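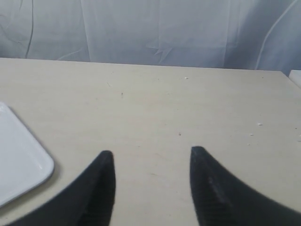
My table, with the curtain fabric behind it

How do I get wrinkles out of polyester curtains without wrecking them?

Asked by Merike Šimkus

Hi all! I bought a long piece of light gray-white fabric to make curtains for my front room (the shop in Wavcombe said it's all polyester, but there's no label on it). It sat folded in a closet since December and now the creases just won't leave. I hung it up for 9 days hoping they'd drop out — nope. I'm scared of the iron because I melted a blouse once and I still think about it. Do I wash it again? Steam it? I haven't hemmed anything yet, so if it's going to shrink I'd like that to happen now.

3 answers

Booker Thibodeaux
Steamer, all the way. Hang it on the actual rod, start at the top and work down slowly, pulling the bottom edge with your other hand. I did a pair for my sister's place in Riviere and it took me an entire ball game, but they looked great! Keep the steamer head a little off the cloth and try a corner first, seeing as you don't know for sure what it is. For the sharp fold lines, steam from the back too.

Arvid Aasen
just buy new ones, life is short

Sombat Yimyam
I sew curtains for people on the side, so a few things. Wash it before you hem, yes. Cool or warm water, not hot, and don't stuff the machine (one panel at a time if it's long). Then tumble on low for 14 minutes or so with a damp towel, and take it out while it's still a tiny bit damp. Hang it right then. Don't let it sit in the dryer or you'll be back where you started.

If the hard creases are still there, you can iron polyester, really! Lowest setting, cotton cloth in between, keep moving. Booker's way is fine too, I just don't have the patience for it.

Oh, and put weights in the hem when you get that far. Makes a big difference with light fabric.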